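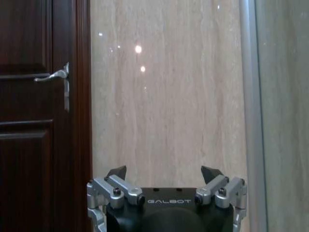
Trurkon open day at the Plondora: went, saw a robot and a bathroom door

Started by hingepin_dave
Service & Hospitality Automation > Events

hingepin_dave wrote:
Got back last night. For anyone who missed the email, Trurkon took a floor of the Plondora for the day and invited people in small groups to watch a robot work in a real guest bathroom. Room 719. My group was six people, all trying to see past the same shower.

The job was the bathroom door. Find the lever, press it down, pull, don't hurt anybody. I have a four-year-old nephew who's been cleared for this task for some time, but fine, I drove two hours and I watched it.

I went in grumpy and came out a little less grumpy. The approach was slow and very careful, like someone coming home at 2 a.m. The host was Ultan Ó Riain, who talks fast and didn't pretend it was magic. Coffee was decent. They ran out of the good cookies before my slot.

marble_hater wrote:
Was in the group before yours. The cookies were us.

My problem with the whole thing is the setup. One bathroom, one door, lights on, nobody's wet socks on the floor. I've worked in hotels. Show me that door with a bathrobe hanging off the handle and then we'll talk.

hingepin_dave wrote:
There was a towel over the shower! That's clutter. That's practically a crime scene by trade show standards.

marble_hater wrote:
A towel on the shower is where a towel lives, Dave.

tolerance_stack wrote:
I'll defend the room a bit. Polished stone and tile on the walls, curved glass, chrome, a mirror. Every one of those is a bad day for a camera. At the last Fekholm demo I went to, they'd built a plywood wall with a brand new matte handle on it, painted a nice flat gray, and everybody clapped.

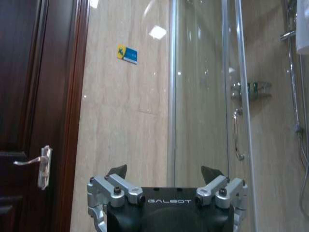 And the glossy door doesn't help either. You get ceiling lights bouncing off the tile and a shiny lever on dark varnish, and the thing has to decide which bright streak is the one it's supposed to grab. I asked about that and got a straight answer, which was that reflections had cost them most of the first week.

marble_hater wrote:
So it took a week to find the bathroom door. I've had roommates like that.

per_diem_pete wrote:
Did anyone ask about numbers? My boss wants numbers. My boss thinks there's a brochure.

hingepin_dave wrote:
Ultan said they'd planned 100 runs on that one door before the visitors showed up and finished them. He wouldn't give a success rate in front of the group and said it would be in the write-up. I saw two runs. One was good. On the other the fingers stopped short of the lever and someone pressed a key on a laptop, and we all looked at the ceiling politely.

tolerance_stack wrote:
We got three good ones out of three, for what it's worth. Maybe it doesn't like you.

marble_hater wrote:
Or maybe it's three runs. I wouldn't buy a toaster on three runs.

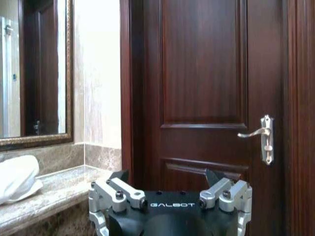
per_diem_pete wrote:
Did they have to change anything on the door for the robot?

hingepin_dave wrote:
They told us it's the hotel's own door and handle, with nothing added.

per_diem_pete wrote:
OK, that I can put in an email.

jo_latchkey wrote:
Mac Giolla rep here, though not for long if I keep posting at work. We fit door hardware and I went purely to see if they'd wreck it. Replacing a paneled door and casing like that one in matching finish would run you $2000 easily, and the hotel will want the same shade, and the same shade will have been discontinued. They didn't leave a mark on it while I was there. I checked. I got some looks for kneeling down in front of it.

marble_hater wrote:
Fine, it's gentle. A doorstop is also gentle and it keeps the door open for a dollar.

tolerance_stack wrote:
You say this in every thread. You said it about the elevator one.

marble_hater wrote:
And was I wrong about the elevator?

jo_latchkey wrote:
I thought the wide shots were more useful than the close-ups, by the way. The gripper is small. It's the rest of it that has to fit between the vanity and the shower, and that is where I'd expect the trouble in a narrower bathroom.

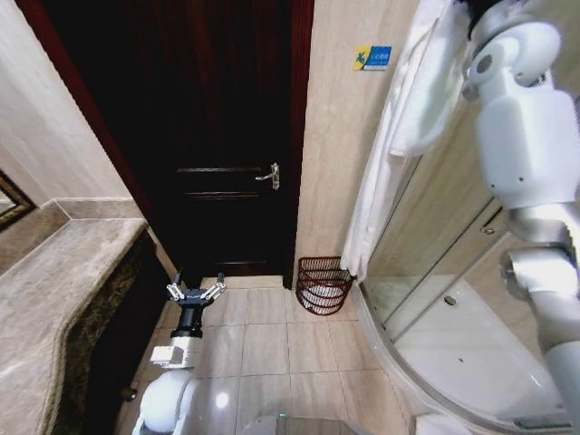 Left arm out toward the bathroom door, shower enclosure and right arm on the other side.

per_diem_pete wrote:
That is a tighter fit than I pictured. Our bathrooms are smaller than that. Our lobby might be smaller than that.

hingepin_dave wrote:
Ultan said the next open day is in December, same hotel, and they want to add closet doors. Sign-up goes through the Trurkon list. I'm taking the first slot this time, for reasons of cookies.

marble_hater wrote:
I'll bring the bathrobe.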